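Archives > liste-finition > Vernis et huiles > Re: Blanchiment après deuxième couche

De : Nosipho Oosthuizen
À : liste-finition
Date : 11/17/18
Objet : Re: Blanchiment après deuxième couche

Tomomi Noguchi a écrit :
> Huile-cire Flodar sur frêne, 2 couches à 13 heures d'intervalle.
> Égrenage au 320 entre les deux. Voile laiteux par endroits.
> Faut-il tout poncer ou attendre la polymérisation ?

Attendre. À 13 heures, la première couche n'a pas fini de réticuler, surtout si l'atelier descend sous 15 °C la nuit. Un voile laiteux à ce stade vient le plus souvent d'humidité piégée ou d'un excès de cire en surface. Laisser 9 jours, porte fermée, puis juger en lumière rasante et de nouveau en lumière diffuse : un simple reflet se déplace avec l'observateur, un voile reste en place.
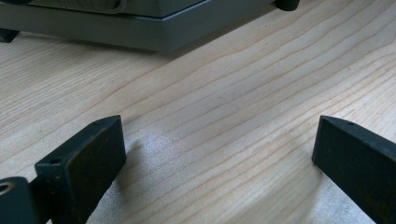
Si le défaut persiste, frotter une petite zone au pad blanc avec très peu d'essence minérale, toujours dans le sens du fil. Si le voile part, c'était de la cire. Sinon, reprendre au 240 et repasser une seule couche, à 11 g/m² au maximum.

Pour l'égrenage, je resterais au 400. Asuka Kikuchi avait posté en mars un comparatif sur chutes, il doit être dans les archives sous « Gurnum ».

Quelle était l'hygrométrie au moment de l'application ?

N. O.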